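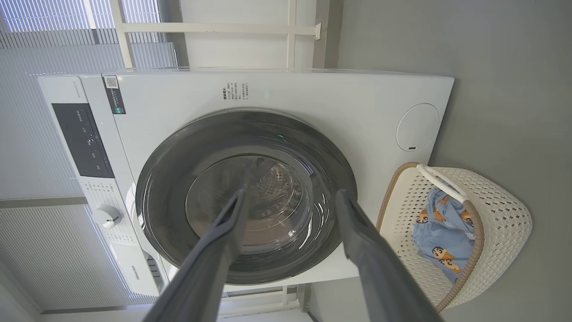

Reporting a Ceasefire Line: How Two Newspapers Covered the Futport Shelling

Coursework > Politics and Security > Year 2 Projects

April 11, 2024

Background

Futport sits on the Musturdale side of the line and Domness on the other, with a river between them that both armies describe as theirs. In June last year shells fell on both banks over six days. Each army said it had fired second. I wanted to find out how the main paper on each side handled this, given that one of them had to be wrong and neither seemed troubled by it.

Method

I read every article on the shelling in both papers and marked who was quoted, in what order, and how firmly. The plan was to do this in a fortnight. The Domness archive has a search box that returns the weather, so it took longer.

Findings

Army spokesmen opened most of the stories in both papers. The Musturdale paper liked "unprovoked". The Domness paper liked "unprovoked" too, and was a day quicker to use it. Captured equipment was mentioned often and seldom described, beyond having markings on it.
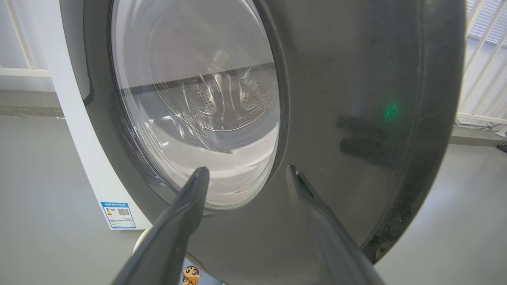

People who had left their homes came lower down, usually after the minister. Both papers agreed that more than 4000 had been moved from the river villages, although each meant its own villages. Only two articles quoted anyone who had been in a shelter, and one of those was mainly about a goat.

The monitoring mission at Kristiansen put out a report blaming both sides. Each paper printed the half it preferred — accurately, I should add. I could not fault the quotation marks anywhere.
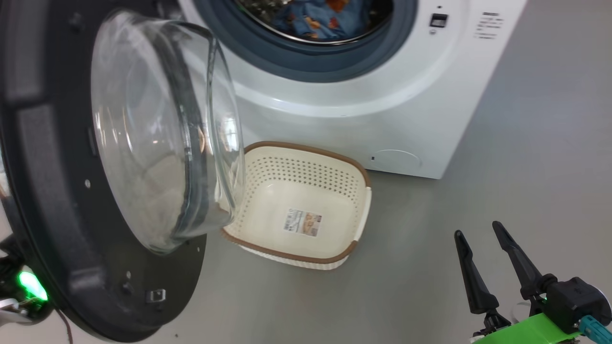 Limits of the project

I relied on a translation for the Domness articles and can't judge tone as well there. I also left out radio, where most people in the area get their news, and my supervisor has pointed this out more than once. A longer project would start with the evening bulletins and work backwards.

Related projects
Who Pays for the Kristiansen Mission?
Conscription Posters in Musturdale
Border Passes and the Domness Fish Market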